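Open day at Vunbridge: robots, desks and a very long lunch line

I got to the Drullonen open day on Wed 6 July with wet shoes and no breakfast, so my first stop was the coffee cart by the gate (two bucks, decent, they ran out of lids). Then I joined the tour I'd signed up for way back in December, the one on how their packing and order prep is being automated.

I figured we'd see a big fenced-off arm and that would be it. They do have one of those, a Lindgren in the back hall, and it's fun for ten minutes! But I spent most of my time up front in the bright room with the tall windows, where people do small desk jobs through hand-held grippers so the machines can pick up the motions later. Boxes, holders, little things you'd never think twice about. Our guide used to pack by hand and told us her shift looks nothing like it did. Less lifting, a lot more patience. The target for each task is 500 good runs, and she said the first 11 of any new one are always terrible.

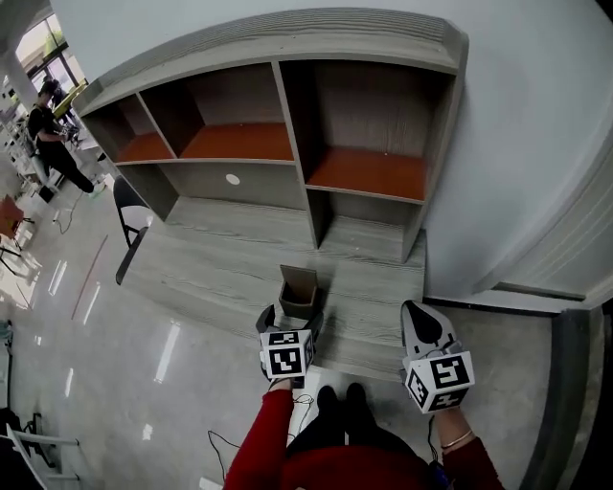
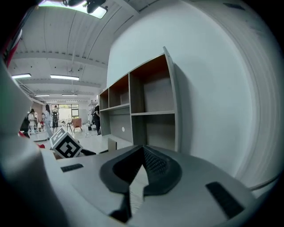
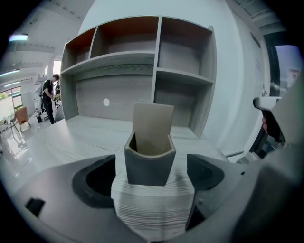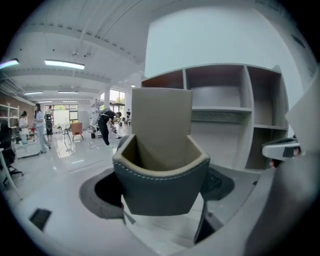
Same shelving unit in all four, and I'd happily have it in my den.

Do the people working there worry about losing their jobs?

Some of them do. Our guide said the packing crew got smaller when the Lindgren came in, mostly through folks moving to other teams, and two of her friends went to the Zurnov plant across town. The ones who stayed got training and a small raise, but she misses the chatter on the old line and doesn't love being measured on runs per shift.

I appreciated how straight she was with us. A guy in my group kept asking about wrists and shoulders, and she told him they switch off tasks during the day now, after people complained in the spring. Good for them!

Lunch was a hot dog and a forty-minute wait, so bring a sandwich if you go next year. Parking is free in the Vunbridge lot behind the bus stop, and the shuttle back was running late when I left. I walked it instead and got rained on again.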